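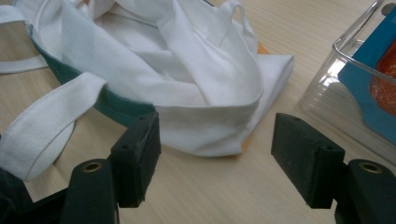 How to keep a hand-held gripper session inside the rules

Posted Monday, April 16, 2018 by Cornel Coman

Every site that records handling demonstrations has a rulebook, and every rulebook has a coffee ring on it. Ours at Nastmont runs to 91 numbered points. Most of them concern fire doors. What follows is the part you need when you are standing at a table with a gripper in your hand and a bag to fold.

Before you pick anything up

1. Read the task card aloud. Kagiso Sithole brought this in last November and we all felt foolish for a week. Then somebody read out "fold bag, place in tray" and found they had been about to do it the other way round.

2. Check the pads. Light scuffing is fine and goes in the log as "worn, usable". A pad that has lifted at a corner is not fine, however much you want to get home.

3. Look at the brass inserts and make sure both are seated. Push with a thumb. If one moves, stop and get the spare pair from the Udivent drawer.

4. Open the fingers fully and close them once on nothing. Listen. You are after a dull tap. A click means a loose screw, and a loose screw means form 8.

5. Leave other items on the table if the card allows them. People love to tidy. A table swept bare for every take teaches the machine that the world is a showroom.

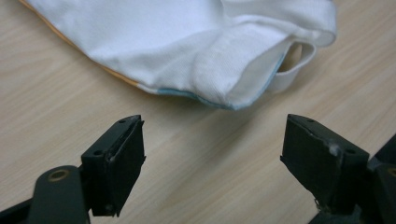
Soft goods

Cloth has its own section because cloth has its own opinions.

Approach with the fingers open and stop short of the fabric. Pick your edge before you close. On a bag with coloured trim the edge is easy to find, so use it: a pinch on the hem holds far better than a grab at the middle of a bulge, where you will get one layer or four and no warning which.

Keep bare table between the pads and the cloth until you have chosen. If you touch down by accident, back off and come in again. Don't drag. Dragged takes are marked D and dropped, and Waston, who check our sets, will find the ones you hoped they wouldn't.

Straps and loops: never put a finger through one. It looks clever and it snags.

One fold per take unless the card says otherwise. Don't straighten the cloth with your free hand. Your free hand belongs in your pocket or behind your back, like a minor royal's.

Logging

Write up each take before starting the next. Give the item, the edge you took, the result and any slip. "Went OK" is not a result. We have 2,000 lines of "went OK" from the first year and they are worth exactly what you'd think.

Swap operators after 100 takes. You may feel fine at that point. Read your last ten log entries and see if you still do.

Spare pads are ordered through the stores desk. Please return the box.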